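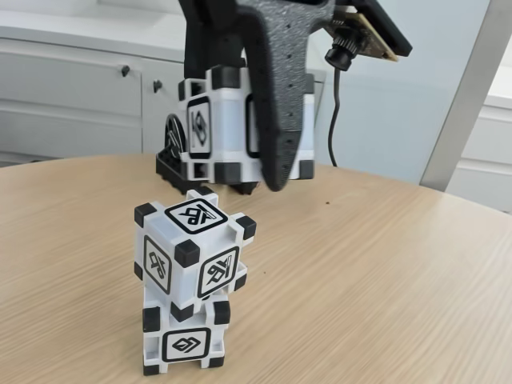 Remote sessions for the cube stacking task started on Monday, July 26, 2021. Siobhán Ó Riain and Ognjen Begović take turns driving the arm, and each run is saved as one demonstration for the Tarkora training set. The goal is 2,000 runs. We have 592.

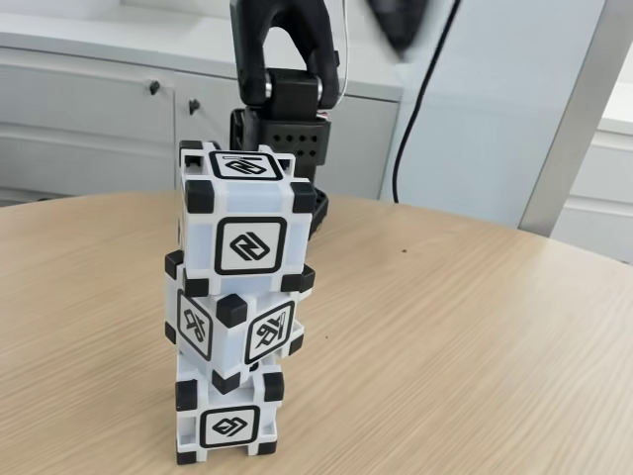 Operators should keep stacking even when a cube lands crooked. The model needs to see uneven towers as well as straight ones. If a cube falls, stop the recording, mark the run as failed and start a new one. Please take a break after every 10 runs. To book a slot, write to Malachy Dunne.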